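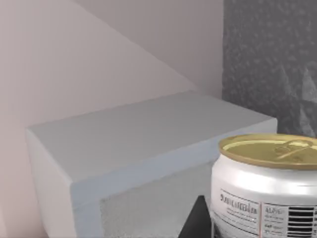
3.2 How people keep a shopping list

I went into this part of the study with a pretty firm hunch, and I should own up to it before I get to the interviews. I figured that households who plan their meals on one set evening would also be the ones with the tidiest lists. My own list lives on the back of an envelope, so I was half hoping to be proven wrong!

We recruited 108 households in Umham through a notice in the town newsletter, and 50 of them agreed to hand over every list they wrote in January. The rest filled in the survey only. I did all the home visits myself, mostly in the late afternoon, when people were putting groceries away and didn't mind talking. Each visit had the same set of questions, but I let people wander, and the wandering is where most of the good material came from.

The first surprise was how many lists had things on them that the household already had. I'd always thought of a list as a record of what's missing. For a lot of the people I talked to, it was closer to a record of what they worried about. One parent wrote "milk" on every single list, bought it maybe half the time, and told me she'd feel uneasy seeing a list without it. I've coded these as standing items, and I keep them apart from one-off items in everything that follows.

The second thing was order. I expected lists to follow the store aisles, and some did, mostly among people who shopped at the Jadoon market, where the layout hasn't changed in years. Others followed the kitchen: fridge first, then the cupboards, then whatever was under the sink. Two households wrote theirs by meal, with the ingredients tucked under each dish, and both said they lost track of staples that way.

We also asked about phone lists. People who had switched to an app liked being able to share it, but they complained that checked-off items vanished and they couldn't look back at what they'd bought. Several had gone back to paper for the big weekly trip and kept the phone for small stuff. I don't want to make too much of this, as our sample leans older than the town as a whole.

Coding took longer than I'd planned. I went through the lists 3 times, and on the second pass I threw out my category for "treats" when I couldn't apply it the same way from one house to the next. (Is good cheese a treat? I still don't know.) Those entries are now folded in with one-off items, and the counts for each household type are given in Section 3.3.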